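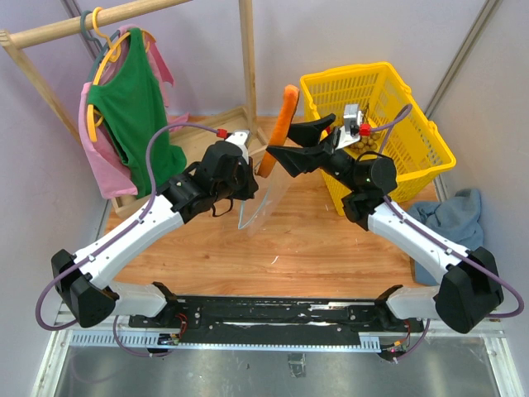
나뭇결 무늬 작업대 위의 주황색 길쭉한 물체

주방 기록 정리에 관한 안내
8월 30일 토요일

본 블로그는 지난 4월부터 가정 내 식재료 구입 및 보관 내역을 기록하여 왔습니다. 그간 기록의 기준을 문의하신 독자가 계셨기에, 현재 적용하고 있는 원칙과 그 변경 사항을 아래와 같이 정리하여 게시합니다.

1. 기록의 목적
기록의 일차적 목적은 중복 구매의 방지에 있습니다. 본인은 과거 같은 주에 당근을 두 차례 구입하고, 먼저 산 것을 채소 칸 안쪽에서 뒤늦게 발견한 일이 여러 번 있었습니다. 지출 관리는 부차적인 목적이며, 영양 성분은 기록 대상에 포함하지 않습니다. 열량 계산을 병행하던 시기도 있었으나 저녁마다 저울을 꺼내는 일이 부담이 되어 중단하였습니다.

2. 기록 항목
품목명, 구입일, 구입처, 금액, 보관 위치, 소진일의 여섯 항목을 둡니다. 금액은 원 단위까지 적습니다. 예컨대 흙당근 한 봉지를 3000원에 구입한 경우 할인 여부와 관계없이 실제 지불액을 기입합니다. 소진일은 마지막 분량을 조리한 날로 하며, 폐기한 경우에는 날짜 옆에 '폐'를 표시합니다. 양념류는 개봉일만 적습니다.

3. 사용 도구
초기에는 Hendudell 사의 줄 공책을 사용하였습니다. 종이가 두꺼워 뒷면에 잉크가 비치지 않는 점은 만족스러웠으나, 냉장고 옆면에 걸어 두기에는 무거웠습니다. 현재는 Pundetti의 낱장 카드를 집게로 묶어 사용합니다. 지금까지 작성한 카드는 모두 315장이며, 소진이 끝난 카드는 월별로 봉투에 넣어 보관합니다. 전자 문서로의 전환도 검토하였으나 젖은 손으로 화면을 조작하기가 불편하여 보류 중입니다.

4. 뿌리채소의 보관
당근은 흙을 털어 내고 씻지 않은 상태로 신문지에 싸서 세워 둡니다. 잎이 달린 것은 잎을 먼저 잘라 내고, 잎은 당일 중에 볶거나 국에 넣습니다. 무는 반으로 나누어 윗부분은 생채용, 아랫부분은 국물용으로 카드를 따로 작성합니다. 감자와 양파는 서로 다른 상자에 두며, 감자 상자에는 덮개를 씌웁니다. 우엉에 대해서는 아직 정한 바가 없습니다. 짧게 잘라 물에 담가 두는 방법과 흙이 묻은 채 싸 두는 방법을 번갈아 시도하고 있습니다.

5. 자문 및 참고
카드 양식은 예전 직장 동료인 Silviu Ghiță 씨의 것을 토대로 하였습니다. 동 양식은 본래 Bălan 식료품점의 창고 장부를 본뜬 것으로, 입고와 출고가 한 줄에 나란히 적히는 구조입니다. 본인은 여기에 보관 위치란을 추가하고 거래처 번호란을 삭제하였습니다. Ghiță 씨는 삭제한 칸을 비고란으로 남겨 두라고 권하였으며, 지금 생각하면 그 의견을 따르는 편이 나았습니다. 현재 비고는 카드 뒷면에 적고 있습니다.

6. 변경 사항
다음 달부터 냉동 식품을 별도의 색 카드로 분리합니다. 냉동실은 확인 주기가 길어 일반 카드와 섞일 경우 누락이 잦았습니다. 아울러 기록의 보존 기간을 1095일로 정하고, 기간이 지난 봉투는 재활용으로 배출합니다. 제철 품목의 가격을 세 해에 걸쳐 비교하고자 정한 기간입니다.

7. 문의
카드 양식의 사본을 원하시는 분은 댓글로 요청하여 주시기 바랍니다. 김장 재료에 관한 기록은 분량이 많으므로 별도의 글로 게시할 예정입니다. Ondeo 밀폐 용기에 관한 질문에는 현재 사용 중인 용기가 아직 한 개뿐이므로 답변을 유보합니다.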